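Brick room, new layout - gallery

Posting these fast, Monday is already full. Nazanin Hosseinzadeh wanted a page for the people who keep asking what we did with the room, so this is it. More words than pictures, sorry, I type quicker than I sort.

Short version of the plan. Desk goes against the brick. Fridge stays, it weighs too much to keep arguing about. Shelving keeps its own wall space and everything small ends up on it untill someone finds a better home. Budget was 2000, we spent 1057, most of that on the desk and the cabinet from Lellden. Drawers came with it. Chairs we already had.

Yayra Sarpong did the measuring. She wanted 59 inches clear in front of the desk so a chair can come right out and turn. Got it, just.

Paint was talked over and dropped. Brick stays brick. Two people wanted it white and they lost.

Pictures now, click for the bigger ones.
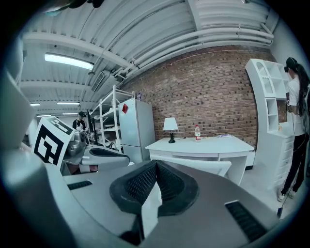
Fridge and the white shelves, brick wall at the back. 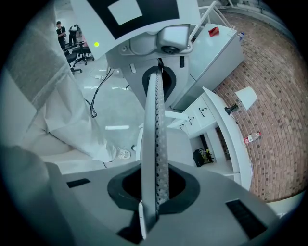

Office chairs out on the shiny floor, tall white cabinet on the right.

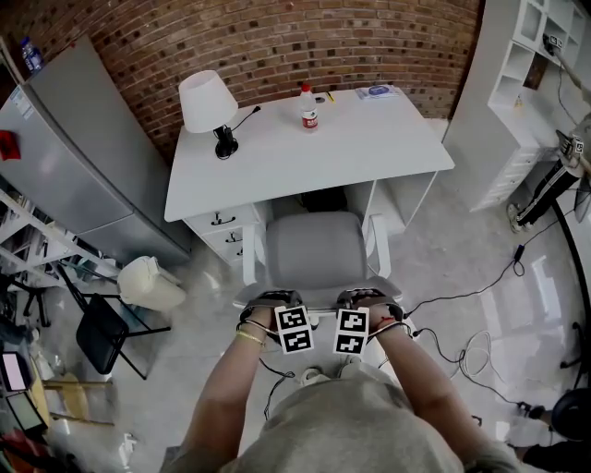
Anyway, still on the list. A second lamp, the Brandão one if it ever comes back in stock, otherwise whatever Prorker has under the same price. Felt pads for chair legs, the floor marks if you look at it wrong. Labels for the shelves - Yayra has a label maker and strong feelings, so leave that to her.

Drawers: top one is pens and chargers, middle is paper, bottom is nobody's yet. Please don't fill it with cables. We had 126 cables in the old place, Nazanin sorted every one, and most of them fit nothing we own.

Water goes on top of the fridge if it's spare, inside if you want it cold. Write your name on it. The Zeston cleaner is fine for the floor but not for the desk top, it leaves a film. Plain damp cloth for the desk, then dry it.

Chairs go back under when you leave. I know everyone says they do it.

If you have old photos of the room from before February send them to Nazanin, not me, my inbox is a mess. She's making a before page and has four so far, three of them blury. Will add a link on this page when its up.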